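Woda Track Club to Send Two Runners to Gollard Meeting

The Woda Track Club is pleased to report that Hortensia Palma and Orsolya Sárközi have been selected for the regional team that will compete at the Gollard indoor meeting later this month. The selection was confirmed on March 12, 2025, following a review of results from the winter season. Both athletes are members of the senior distance group and train under the club's regular program.

Palma has been entered in the 3,000 meters. She came to the club from the Arkgate high school team, where she ran mostly the mile and the 800, and moved up in distance during her first year of senior competition. Her coaches describe her winter as steady. She missed part of the early season with a sore Achilles tendon and returned to full training after the holiday break, with long runs moved to grass and the weekly hill session shortened. Her fastest race of the season came at the Ranjbar Invitational, where she ran in the second section and led from the halfway point.

Sárközi will run the mile. Members will remember her from last September's road relay, in which she took over the anchor leg in fifth place and brought the club home in third. She has raced less often than Palma this winter, by design, and has spent much of the season on pace work with the men's group. The selectors took her relay form into account along with her indoor marks. She has also been named to the distance medley relay, in which she is expected to run the 1,200-meter leg. The final order will be decided by the regional staff on the morning of the race.

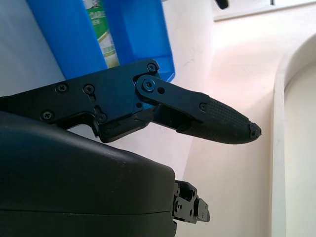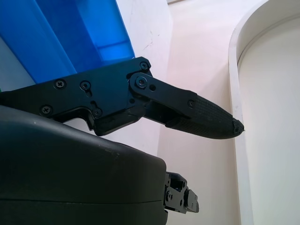

Black gripper finger and blue plastic bin, seen in both views.

The meeting will be held on the 200-meter banked track at Gollard. Entries in the 3,000 meters are limited, and the event will be run as a straight final. The mile will have heats and a final on the same day, with the relay closing the program. Athletes must check in at the desk inside the north entrance no later than one hour before their event. Spikes longer than the posted limit will not be allowed on the track surface. Warm-up is restricted to the outer hallway and the parking lot loop until the field events are finished.

Team travel is being arranged by the regional office. Both runners will leave with the rest of the squad on the afternoon before the meeting and will stay at the team hotel in Gollard. Family members who wish to attend should make their own arrangements. General admission tickets are sold at the door, and seating on the home straight is reserved for teams and officials until the start of the evening session.

Training at Woda will continue on the usual schedule while the team is away. The distance group will meet at the lower gate and should bring shoes suitable for wet ground, as the river path has been soft since the thaw. The junior session is moved forward by 30 minutes to make room for the sprint group, which has temporary use of the inside lanes. Parents collecting younger athletes are asked to wait by the equipment shed and to keep the service road clear.

Members are also reminded that entries for the outdoor season are now being accepted. The first open meeting on the calendar is at Arkgate, and the club intends to enter four relay teams, two in the open division and two in the junior division. Athletes who wish to be considered should give their names to their event coach. Proof of current registration is required before any entry can be submitted, and late fees charged by host clubs will be passed on to the athlete concerned. Uniform orders placed over the winter may be picked up at the clubhouse during evening practice. Unclaimed items will be returned to stock at the end of the month.

Results from Gollard will be posted on the clubhouse board and printed in the next issue. The club congratulates Palma and Sárközi on their selection and wishes them well in their races.

Shares: 14 | Comments: 3

Contact the Newsletter Office | © 2025 Woda Track Club. All rights reserved. | Back to top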